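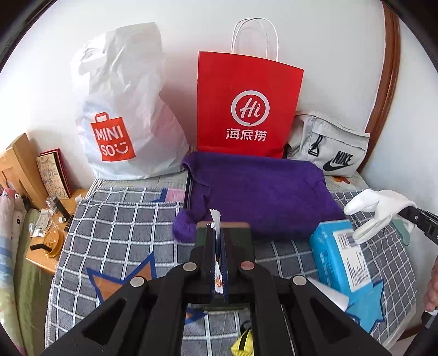
Spare room, grey plaid cover on.

28/03/2024

Quick one, bus in 30 mins. Finally walked the old Trillgate line on my day off! Been meaning to since last June. The railway opened in 1870 and you can still follow most of it, if you don't mind nettles and a very bossy goose.

Started at Losby, by the chapel. First 2 miles flat, easy, bit puddly. Then the cutting. Mud over the boots. Proper mud. Should of worn the other ones.

Platform's still there at the far end, all moss, and a bit of wall that might of been the ticket office. Sat on it and ate a cheese roll. Lovely. Not a sound except the goose, who had followed me.

Missed the turn for the viaduct so that's for next time. Sign has fallen over into the hedge, look for the gate with blue twine on it instead.

Tea at Zumaretti after, teacake a bit dry but teh pot was enormous. They shut at four now, so don't hang about.

Boots are in the bath. More when I've found the map.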